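Gravell Guest Rooms - Frequently Asked Questions

When can I check in and check out?
Check-in opens at 3 in the afternoon. Check-out is by 11 in the morning. If your train gets in early, you can leave your bags in the locker room next to the front door and pick them up whenever you like. The locker code is in your confirmation email.

Is there a front desk?
The desk is staffed in the mornings and again in the early evening. Outside those hours, use the keypad at the street door. Your code works from check-in time until noon on the day you leave.

What is the difference between the Dalska rooms and the Janevski rooms?
The Dalska rooms face the courtyard and are quieter. The Janevski rooms are on the street side and are larger, with a desk and a second chair. Both have a private bathroom. Prices are the same from January through the end of March. The rest of the year the Janevski rooms cost a little more.

Do you provide bedding and towels?
Yes. Every bed is made up before you arrive, and each guest gets one bath towel and one hand towel. Sheets are changed after seven nights on longer stays. If you want them changed sooner, leave a note at the desk before 10 in the morning. Extra blankets are in the hall closet on each floor.

Can I do laundry?
There are two washers and a dryer in the basement. They take cards only. Detergent is sold at the desk, or you can bring your own. Please don't hang wet clothes over the radiators - there is a folding rack in every closet.
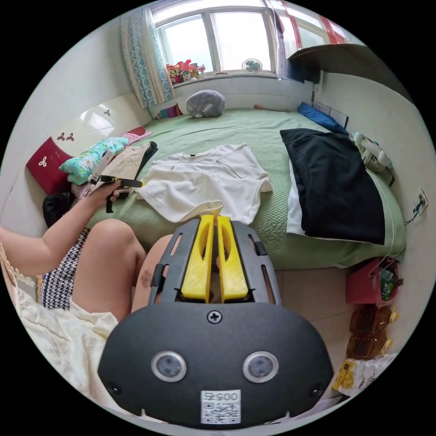
GRAVELL, November 26, 2025 - The answers on this page were last checked on this date by Jonas Lanz, who manages the house. Prices and desk hours may change over the holidays, and the booking page always has the current ones.

Is there an iron in the room?
There is one iron and one board per floor, kept in the hall closet. Please return them when you are done. Lay a towel down first if you are only pressing a shirt and don't want to set up the board.

Do you allow pets?
Dogs are fine in the Dalska rooms, one per room. We ask for a cleaning fee, which is shown when you book. Cats and other animals can't stay with us at this time.

Where do I park?
There is no parking at the house. The closest public garage is 200 meters down the hill and is open all night. Street parking is free after 7 in the evening, but spaces go fast.

How do I cancel?
Log in to Cidico, the booking system we use, and choose "Change or cancel." You get a full refund up to three days before arrival. After that we keep the price of the first night. If you booked through another site, you have to cancel there - we can't do it for you.

Do you take a deposit?
Only for group bookings. If you rent a whole floor, the deposit is a quarter of the total and is taken off your final bill.

I left something behind. What should I do?
Write to us with your room number and the dates of your stay. Found items are kept for two months. We can mail small things if you cover the postage. Chargers are by far the most common item, so tell us what brand yours is.

Is breakfast included?
No. There is a kettle in each room and a shared kitchen on the ground floor. The bakery across the street opens at 6:30.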